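Ulunex
12/05/2024

Thread on ripening, storage and why produce goes off at the rate it does. Mostly notes from my own kitchen and from a few years in a packhouse at Lekach. 1/

Fruit falls into two groups for storage purposes. Climacteric fruit carries on ripening after picking: bananas, apples, pears, tomatoes, avocados, peaches. Non-climacteric fruit does not: strawberries, grapes, citrus, cherries. 2/

Ripening in the first group is driven by ethylene, a gas the fruit gives off itself. Once production starts, the gas triggers more production. The rate goes up, starch turns to sugar, the flesh softens. After that you can slow it down but you cannot reverse it. 3/

Bananas are the standard case. They are shipped green and cool, then gassed with ethylene in a closed room. The shop gets them part yellow. 4/ 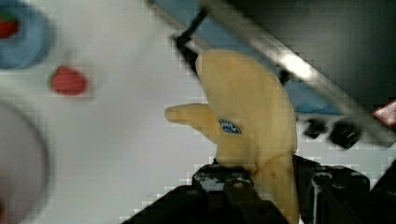 Can you put bananas in the fridge?
Once they are ripe, you can. The skin goes brown or black within a few days but the flesh keeps longer than it would on the worktop. Green ones should stay out – cold damages the tissue and they may never ripen properly afterwards. 5/

Chilling injury is not limited to bananas. Cucumbers, aubergines, basil and unripe tomatoes all suffer from it. Signs are pitting, watery patches and a flat taste. Most home fridges are set at 4 or 5 degrees, too cold for all four if they stay in for long. 6/

Apples and pears come from the opposite end. They like it as cold as you can manage without freezing. The Cele trial I helped with logged 497 apples over one winter, half in a fridge drawer and half in a cool larder. The drawer fruit was firmer at every check. The larder fruit tasted better to me for the first fortnight, then went woolly. 7/

Humidity matters as much as temperature. Leafy veg is mostly water and loses it through the leaf surface. Fridge air is dry. The drawer with the slider is there to hold moisture in: closed for leaves, herbs and carrots, open for fruit that gives off gas. 8/

Onions and potatoes want dark and moving air, and they want to be apart. Onions need it dry. Potatoes need it a little damp and will sprout sooner if it is warm. Light turns potatoes green, and the green parts should be cut out or the potato thrown away. 9/

Bottled sauces get asked about every time I post one of these. Tomato ketchup is acidic, sweet and salty, so it is slow to spoil.

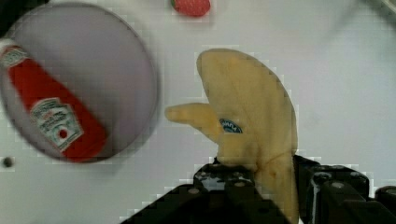

An opened bottle will still lose colour and flavour in a warm cupboard. The maker's label normally says to chill after opening and gives a number of weeks. Follow the label. Mayonnaise and anything with dairy in it goes straight in the fridge. 10/

Soft fruit is the hard one. Strawberries have thin skin, high water content and usually some mould spores on board from the field. Wash them just before eating. If you wash the whole punnet on arrival, dry it fully on a cloth before it goes back in the cold. 11/

Whole citrus keeps for a week or so at room temperature and several weeks in the drawer. Cut citrus is a different matter. Cover the cut face, chill it, use it within three or four days. 12/

Ripening on purpose: put hard avocados or pears in a paper bag with a ripe banana. The bag holds the ethylene in and lets some moisture out. Plastic holds both in and you get mould. Check daily. 13/

The Mivano chart I use is set out by place, with the counter first. Copied here with my own changes.

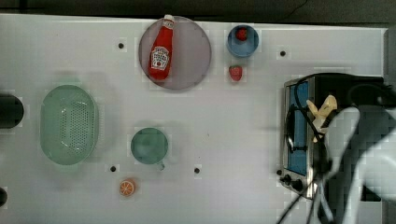
ON THE COUNTER
Unripe bananas, tomatoes, avocados, peaches, pears. Keep out of direct sun. Move to the fridge when ripe if you will not eat them within a day or two. 14/

IN THE DRAWER
Apples, salad leaves, carrots, broccoli, soft fruit. Apples in their own drawer if you have two. 15/

IN THE CUPBOARD
Potatoes, onions, garlic, whole squash. Separate shelves for the first two. 16/

Freezer notes in September, when the plums are in.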